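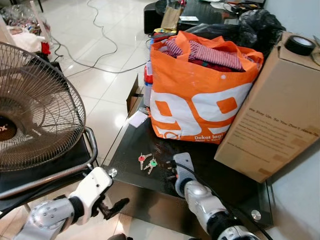
The bag on the table

Every house I have lived in has had a bag that never quite gets put away. Ours is orange and goes wherever there is folding to be carried - spare cloths to my sister's, striped things back from the line, and once, in January, 40 napkins for a christening in Vomcombe.

I like a bag that stands up by itself while you fill it, with the heavier pieces at the bottom and something cheerful on top. Tape and keys I leave out until last, or I should be unpacking the whole lot again on the doorstep, as I have done more than once.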